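Bruneo: a film listings app for shared houses
Student project report, second year

Bruneo is a small web app that lets people in a shared house keep one list of films and series to watch. Each person adds titles, votes on them and marks which streaming service has them. We built it between January and April and tested it with 16 students at Pavcombe.

The catalogue holds 1,471 titles. We typed in the first 170 by hand and took the rest from Khaemba, an open film database. Search was slow at first, so we added an index on title and year.

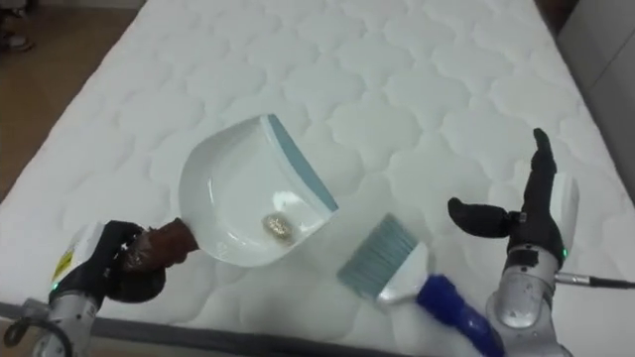
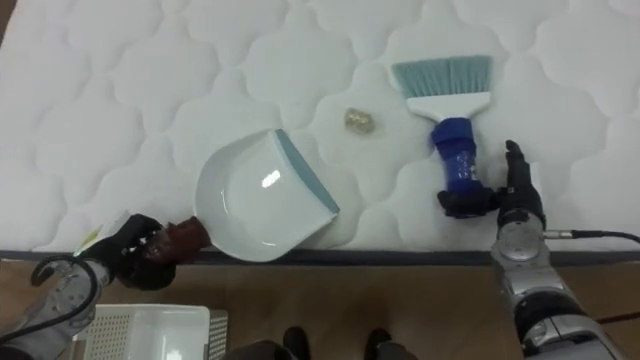
After the trial, one tester wrote that the voting worked well but the list should hide films everybody in the house had already seen. We agreed and added a "seen" filter in the last week. It works on the main list but not yet in search.

Other problems remain. Around 40 titles have the wrong running time, and series with more than one version, such as Astetti, show up twice. Logging in on an old phone sometimes takes two tries. The next group should fix the duplicates first, then move the votes to their own table.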